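Selling Your Own Book or CD From Home: Household Tips I Only Half Believe

Every few months somebody tells me the kitchen table is all the office a self-published writer or musician needs. I have mailed 466 books and discs off mine, and I have doubts about most of the advice going around. Take these for what they're worth.

Padded mailers. The tip sheets say a padded mailer protects a paperback. It protects the middle. Corners still get crushed. Two pieces of cereal box cardboard, cut a little bigger than the cover and taped around the book, do more than the padding ever did. Cut them with a utility knife and a metal ruler. Kitchen scissors leave a wavy edge.

CDs in jewel cases. I keep reading that a jewel case is sturdy enough to ship as is. Mine cracked at the hinge so often that I quit using them. Card sleeves are cheaper and lighter. If a buyer insists on a case, put a folded paper towel inside, over the disc, so it can't rattle.

The kitchen scale. Fine for flour. I would not trust it for postage until you've checked it against the one at the post office counter. Mine reads light, and two packages came back before I caught it.

Keeping stock in the basement. Gillespie Tosh, who put out a memoir of his years in supper club bands, swore by those little drying packets. He threw in five per carton and still got wavy pages. Get the cartons off the concrete and away from the outside wall. A hall closet beats any basement, packets or no packets. In August I wouldn't leave paperbacks down there overnight.

Sticker residue. You will change your price, and the old sticker will leave gum on the cover. Peanut butter gets recommended a lot. It works on glass. On a matte cover it leaves an oil spot that stays. Try a clean pencil eraser first, and go slow.

Signing. "Archival" on a pen doesn't tell you whether it smears on coated paper. Test it on a spoiled copy, wait until the next morning, then rub it with your thumb.

Ordering big to save money. Pendo Tanui was talked into 2,843 copies of her songbook because the price per copy looked so good. Her dining room is still full. Price a small run first, and count the shelf space as part of the cost.
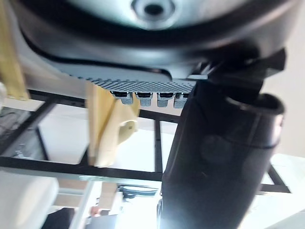

Then there's the matter of tape. The brown paper kind you wet with a sponge is supposed to be the professional's choice, and it may be, if you pack all day. I pack on Tuesday after supper, and plain clear tape has held every time.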